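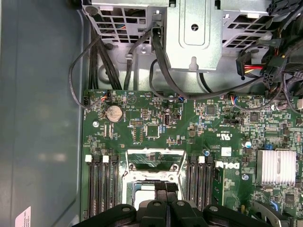
What do you need before you open up an old desktop computer? A clear table, a decent light, a screwdriver that fits and a pot for the screws, and I would put the pot first.

Right, good evening, and thank you all for coming out. (Pause here, let people find a chair.) My talk tonight is called What's Inside the Box, and it's meant for anyone who has an old tower under the desk or up in the loft and has wondered whether it's worth keeping. I do hope you'll stop me as I go along, because I lose my place anyway and I'd much sooner be interrupted by you than by my own notes.

Start with unplugging. Switch off at the wall, take the lead out of the back, then press the power button once and hold it for a few seconds. Touch some bare metal on the case before you touch anything green. Lay the tower down on its side so you're looking straight into it, the way you'd look into a drawer.

The big green board is the motherboard, and everything else in the case is either plugged into it or fastened somewhere nearby. Find the battery first. It's a little silver coin, the same sort of thing you'd find in a set of kitchen scales, and it keeps the clock going while the machine is off. If your old computer thinks it's June every time you start it, that battery is very likely why, and a new one costs next to nothing.

(Pass round the jar of flat batteries from the Skeslow repair evenings. We've filled it with over 40 of them now, and I'm rather proud of it.)

Then the power supply, the silver metal box. Please don't open it, ever, even if you're handy. The leads coming out of it are yours to unplug, but the box itself stays shut. If it's faulty you swap the whole thing, and at the Adia shop they'll take the dead one off your hands. 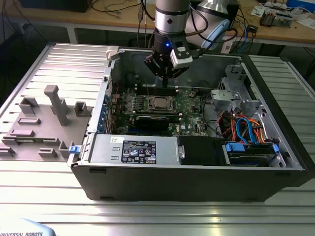 Shehata wrote to me after the last time I gave this talk to say that the memory was what had frightened him, as he was sure he'd snap the board in half pushing it home, and that it needed a firmer thumb than he'd ever have dared use without being told.

I've put that in ever since, and it's quite true. The memory sticks live in the long narrow slots with a latch at the end. Open the latch, line up the notch, and press evenly until you hear it click. Going from 2 gigabytes to 8 made a world of difference to my sister's machine, which had been crawling along for years and now does her emails and the choir's music sheets quite happily.

Processor next. It's the square thing in the metal surround, and most of you will never need to take it out. Leave it be, is my advice, unless you've got fresh paste and a free afternoon!

(If time is short, skip the bit on drives and go straight to questions. If there's plenty of time, tell the story about the photographs: 325 of them, all from one wedding, on a drive that was heading for the tip.)

Do mention the Jader leaflet by the tea urn, which has the drive-wiping steps in large print. Chairs back against the wall at the end, please, and the jar comes home with me.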